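November
Lucía Barrios

3.2 Layout of the shared snack table

Self-service food tables in small workplaces are usually arranged by habit. Items arrive in whatever packaging the supplier used, are put down where there is space, and stay there until the table is cleared. The Plirnora survey covered 13 such tables and logged 1,769 individual pick-ups, of which more than 40 percent involved the person moving at least one other item first. Reaching over an open tray was the most common complaint in the written responses, followed by not being able to see what was left at the back.

The layout adopted in this work follows from those two complaints. Drinks go at the rear on a tiered rack, so that the back row stands clear of the front row and its labels can be read from a standing position. Packaged snacks are pooled in a shallow tray along one side and are not sorted by type. Small tubs are placed on a stepped shelf near the front corner, with their lids up. Unwrapped food is the only category given a tray of its own in the central area. This tray is kept free of packaged goods at all times - a rule we took from the Shiferaw canteen guidelines and did not modify.

Woven baskets were preferred to bowls for secondary items. They are light, they do not slide easily, and they can be lifted out with their contents when the table is wiped. An empty basket was kept within reach of the central tray for items that had not yet been assigned a place. Figure 4 gives the arrangement with a filled sandwich over the central tray. 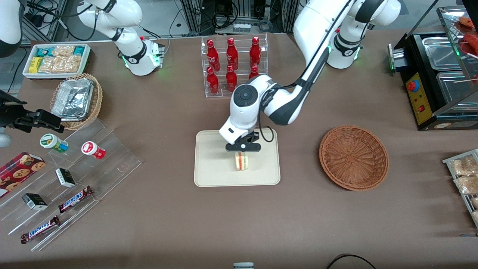
Figure 4. Snack table with tiered drinks rack (rear), beige food tray (center), empty wicker basket (right of tray), and packaged snacks in a white tray (upper left).

Plollow objected in review that a single tray for unwrapped food becomes a bottleneck as soon as two people want a sandwich, and that a pair of smaller trays would serve the same purpose with less waiting. The point is fair for larger groups. In our setting the table served at most 7 people in a sitting, and a second tray would have taken the space reserved for the basket. We kept the single tray and note the limit here.

Foil-covered food was treated as a separate case. Foil hides the contents, and in the survey people lifted a corner to look and did not always press it back down. Such trays were therefore set inside a basket, away from the central area, and were uncovered only when the food was to be served. The Clatis layout places them at the rear instead, where they compete with the bottles for height.

Boxed cookies were left in their retail box on the same side as the small tubs. Decanting them was tried early on and dropped - the printed box was recognized faster than a plain container, and it closed again without a separate lid. Restocking order is described in Section 3.3.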